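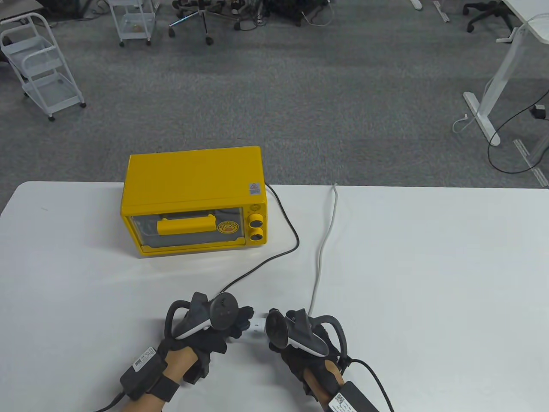

Gloves, controllers and the yellow toaster oven at the demonstration table.

Stirkivham Makers' Circle
Minutes of the meeting of Apr 16, 2023, held during our visit to the Bultel workshop

Present: Faraji Makokha (chair), Ama Ofori, Upendo Rugemalira, Esther Rugemalira, and a very good turnout of members, including several we hadn't seen since December.
Minutes: Ama Ofori
Apologies: Caroline Simiyu

1. Welcome
Faraji opened the meeting and thanked Bultel for having us, and for the coffee, and for letting us stay on well past the time we had agreed. The minutes of the last meeting were read and approved, with one correction to the spelling of Rugemalira (my fault entirely, sorry Esther and Upendo!).

2. The demonstration
We were shown how the Bultel team teaches its robots everyday kitchen jobs by having a person work through them by hand. The operator wears black sensor gloves with a tracking box on each wrist and holds a VR controller in each hand, and the movements are recorded for the robot to learn from later. The lesson we watched was about a toaster oven, a cheerful yellow one with a duck sticker on the glass door, which won over the younger members before anybody had explained a thing.

Esther asked why they would start with something so small. Our host said a door handle, two knobs and a power cord give a robot plenty to think about, and that cords are the worst of it by a long way, as they never lie the same way twice. Upendo wanted to know how many times a job has to be repeated. The answer was 600 recordings for the simple ones and 2000 for anything with a plug, and there was a good deal of whistling at that.

There was a long and friendly discussion about whether the gloves get tiring. Operators change over every 20 minutes, we were told, and most of them say it's the wrists that feel it first.

3. Club funds
The balance stands at $1092. Members agreed to send Bultel a thank-you card and a fruit basket. Upendo will see to both.

4. Undo evening
Faraji reminded everyone that our Undo evening, where we take broken appliances apart and try to get them back together, still needs two more people at the soldering bench. Esther offered. Caroline had sent word that she can bring her tools if someone gives her a ride.

5. Any other business
Ama will ask Bultel about a return visit for those who missed this one. Lost property: one green scarf, now with Faraji.

The meeting closed with warm applause for our hosts.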